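Plokeseck 桌面与餐具资料卡（README）

分类：数据说明 > 桌面物品 > 餐具
Saodah Tarigan　五月
分享 9　评论 2

Plokeseck 是一份关于桌面和餐具的小型资料。里面有盘子、浅碟、碗和杯子的登记表，有桌面覆层的说明，也有每件物品在桌上的放置记录。这个文件请先读一遍，然后再打开表格。表格里有几个字段的名字比较相近，我第一次自己用的时候也填错过。

中文不是我的母语。如果某个句子读起来不自然，请按照表格里的字段理解，字段是准确的。

一、目录里有什么

items.csv　物品登记表，每行一件物品，一共 300 行。
placements.csv　放置记录，每行一次放置，一共 2,000 行。
surfaces.csv　桌面覆层表，行数很少，可以直接用文本编辑器看。
notes/　手写笔记的转写，没有统一格式。
check/　复核用的表格，由 200 条抽出的放置记录组成。

登记表和放置记录之间用 item_id 连接。一件物品可以有很多次放置，也可以一次都没有。有几只杯子登记以后没有再拿出来用，它们在 placements.csv 里找不到，这不是错误。

二、桌面

餐具放在什么样的表面上，对记录有很大的影响，所以我把桌面单独写成一节。Plokeseck 使用的覆层是深色的毯面，手摸上去接近毛毡。颜色写为“深炭灰”。以前的版本里有时候写“黑”，有时候写“深灰”，现在 surfaces.csv 里已经统一，但是 notes/ 里面的旧写法我没有改。

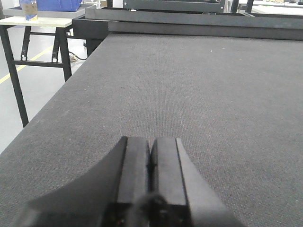
深炭灰色毯面，上面有少量浅色的细绒和灰尘；远端是黑色金属横梁。

深色毯面的优点是浅色的餐具在上面很清楚，边缘容易判断。缺点是所有的绒毛和灰尘也很清楚。我们规定，细小的绒点不算物品，也不登记。如果一个浅色的点比米粒大，请把它拿走，或者在 remark 字段里写一句。面包屑、纸屑和线头都按照这个办法处理。

清理桌面的时候用粘毛滚筒，沿着一个方向滚。不要用湿布擦毯面。湿布留下的印子要很长时间才消失，在这段时间里颜色会深一块，登记颜色的人就不知道应该怎么写。如果已经弄湿了，请等它干透，并且在 surface_state 里填 damp。

桌子的远端有高起来的横梁。物品的位置从近端开始描述：near、middle、far。左和右按照站在近端、面对横梁的人来定。这一点请特别注意，Trundumton 那一批旧记录用的是相反的方向。我已经把它们转换过来，但是备注文字里可能还保留着原来的“左”和“右”，所以备注和字段不一致的时候，以字段为准。

三、餐具

登记表里的餐具分为下面几类，名字后面是 category 字段的写法：

平盘 plate_flat
浅盘、浅碟 plate_shallow
深盘 plate_deep
碗 bowl
杯 cup
托盘 tray
其他 other

最难分的是浅盘和深盘。我们的办法是看盘沿和盘底的关系。盘沿略微高起来，从斜的角度还能看到大部分盘底，填 plate_shallow。盘壁明显，站着看的时候底部被挡住一部分，填 plate_deep。两个人意见不同，填 plate_shallow，然后在 remark 里写“有争议”。这样的记录不多，在复核表里可以用这三个字搜索。

“盘”和“碟”这两个字在中文里的区别，我问过几位同事，得到的回答不完全一样。有人按照大小分，有人按照用途分。最后我决定两个字在资料里视为同一类，不要求登记的人选择。

白色圆形的浅盘在记录里出现得最多。它看起来简单，登记的时候却有两个地方需要小心。第一是反光：光从上面照下来，盘子的内面很亮，盘底那些圆形的细纹就变得很淡。第二是影子：盘沿的影子落在深色毯面上，比较柔和，有人会把影子也算进盘子的外轮廓。轮廓请只画到盘沿。

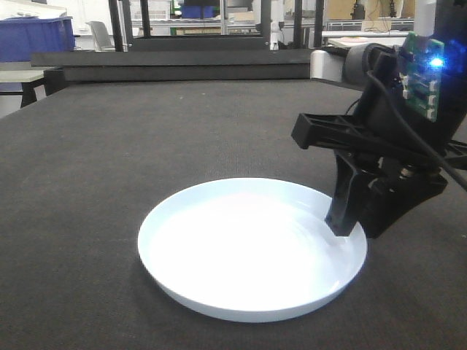

（图／Saodah Tarigan，Plokeseck 资料组）

圆盘从斜的角度看是椭圆，这时候 shape 字段仍然填 round。shape 写的是物品本身的形状，不是看起来的形状。如果一个盘子本来就是椭圆的，填 oval。以前这个字段叫 outline，引起了很多误会，所以改了名字。

盘底的同心细纹填在 texture 字段，写 rings。如果细纹太淡，看不确定，写 rings? ，带一个问号。请不要因为同一款盘子在别的记录里有细纹，就在这一条里也写上。每条记录只写当次能看到的内容。

四、放置记录的字段

placement_id　放置编号。
item_id　物品编号，和登记表相同。
surface_id　桌面覆层编号。
zone　near、middle 或 far。
side　left、centre 或 right。
facing　up 表示正放，down 表示倒扣，edge 表示立着。
shadow　影子的方向，使用和 zone、side 一样的词。没有明显的影子填 none。
inside　盘子或碗里面有什么。没有填 none，不确定填 unknown。
remark　自由文字。

inside 字段只用来写食物、勺子、纸巾这一类放进去的物品。光斑不要写在这里。有一段时间有人把很亮的内面写成“有水”，后来又要一条一条改回来，很费时间。是不是湿的，看不出来的时候就填 unknown。

zone 和 side 按照物品的中心来填。一个大盘子可能同时占 middle 和 near，仍然只填中心所在的那个。托盘也一样。如果碗放在托盘上，碗和托盘各有一行，碗的 remark 里写托盘的 item_id。

五、登记的步骤

先给桌面填 surface_state，再放物品。物品放好以后，不要再移动它来“让它看起来更整齐”。我们需要的是普通的摆放，盘子偏一点没有关系。

填表用 Keltance，它是我们自己的小填表工具，只有一个窗口。填完一行按保存，左下角会出现编号。请把编号抄到纸质的登记本上，格式是编号加类别，例如 0117 plate_shallow。纸质登记本放在填表桌的抽屉里，写满一本以后换新的，旧的不要扔。

餐具用完以后要洗，即使没有装过食物也要洗。手指印在白色的盘子上不明显，在深色的碗上非常明显。洗完请用不掉毛的布擦干。以前用过一种绒布，擦过的盘子放到毯面上，周围会多出一圈浅色的细毛。那块布现在只用来擦架子。

有缺口的盘子可以登记，condition 填 chipped，但是不要继续拿来装东西。裂纹穿过盘底的，请直接收起来，登记表里保留那一行，在 retired 填 yes。编号不再给别的物品使用。

六、Negri 一组

Negri 是登记表里一组成套的餐具，有平盘、浅盘和碗，set 字段写 Negri。它们是一起买来的，颜色非常接近，所以单独看颜色不能区分编号。每件的底面贴有小标签。放置以前请先看标签，放下以后就看不到了。标签如果在洗的时候掉了，请不要猜，先填 item_id 为 NEG-X，等晚上收盘子的时候一起核对。

NEG-X 的记录现在还剩下 9 条没有解决。我已经试过按照直径来对，但是其中几只的直径只差一点，尺子量两次得到的结果也不同。使用资料的时候可以把这些行去掉，不影响其他的行。

七、复核

复核表里的 200 条，每一条由两个人分开看，第二个人看不到第一个人的填写。两个人不同的地方保留两个值，中间用竖线隔开。主要的不同出现在 shadow 和 texture，category 的不同基本上就是前面说的浅盘和深盘。

复核的时候我发现自己有一个习惯：盘子靠近中线时，我总是填 centre，另一个人则比较愿意填 left 或者 right。现在的规定是中线两边各留一个手掌的宽度算作 centre。这个规定不很精确，但是两个人用了以后差别小了很多。

八、已知的问题

颜色字段是文字，没有使用色卡。“米白”和“白”之间没有可靠的界线，需要颜色的人最好把它们合并。

透明的杯子登记得不够好，特别是杯沿。如果您的工作和透明物品有关，这份资料可能不合适。

深色餐具在深色毯面上的轮廓不稳定。我们讨论过换一种浅色覆层，surfaces.csv 里已经留了编号，不过还没有放置记录。

notes/ 里面有一部分是用印尼语写的，是我自己的笔记。里面多数是关于洗碗和标签的事情，还没有时间翻译。

九、修改记录

outline 改名为 shape。
Trundumton 的左右方向转换完成。
surfaces.csv 的颜色名称统一。
inside 字段增加 unknown。
删除了重复登记的一只汤碗，它的放置记录合并到原来的编号。

十、修改和联系

发现错误，请写明 placement_id 和字段名，再写您认为正确的值。只写“盘子的位置不对”，我很难找到是哪一行。建议新的类别也可以，请附上至少一件物品的描述。下一次更新会先处理勺子和叉子，它们现在都在 other 里面，名称也不统一，有的写“勺”，有的写“匙”，还有一条写的是“小铲子”。

评论（2）　分享（9）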